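Can It Tidy a Bedroom Yet? Speaker notes, Jordan Sowerby, 21 February 2020

Slide 1. Leave it up while people sit down. 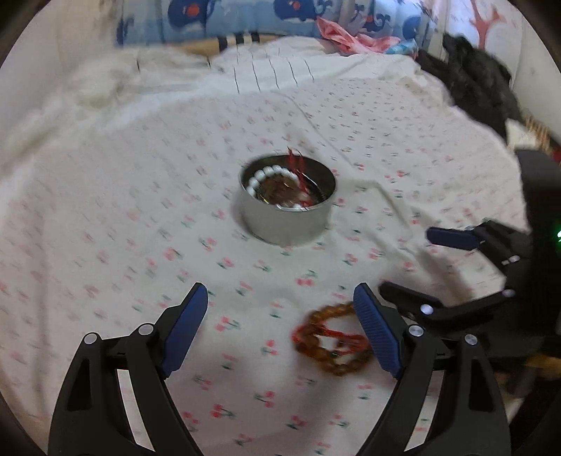
The job: beads, tassels, one small round tin, on a printed bedsheet.

Start with the sheet, before anyone brings up grippers. It has folds. A bead bracelet has no fixed shape, so whatever the planner knew about it a second ago may be wrong after the first touch. And a tassel is a bundle of threads. Ask the room who has a good model of a tassel. Wait.

Slide 2. The Kershaw demo clip. Play it once with the sound off. Rigid blocks, flat gray table, lights that never change. It ran 100 times without a miss and I believe them. I still don't know what that tells me about a bed with a pillow and a blanket on it.

Slide 3. Our numbers from Kendari. 839 attempts at putting small soft things into small open containers, over 3000 minutes of setup and resetting. Say the second number slowly. A person was doing that resetting — by hand, and quickly.

Somebody will ask about shop floors. Bimberg has had arms loading trays for 8 years and they work fine. The trays were designed for the arms. Your mother's jewelry was not.

Slide 4. What would change my mind:
One bracelet into one tin, tassel included, on a sheet the system hasn't met before.
Then the same again after I tug the sheet.
No edits to the video.

The Zerkholm people say April. They said April last time too — keep it friendly, two of them are in the front row.

Skip slide 5 if we're running late. Questions.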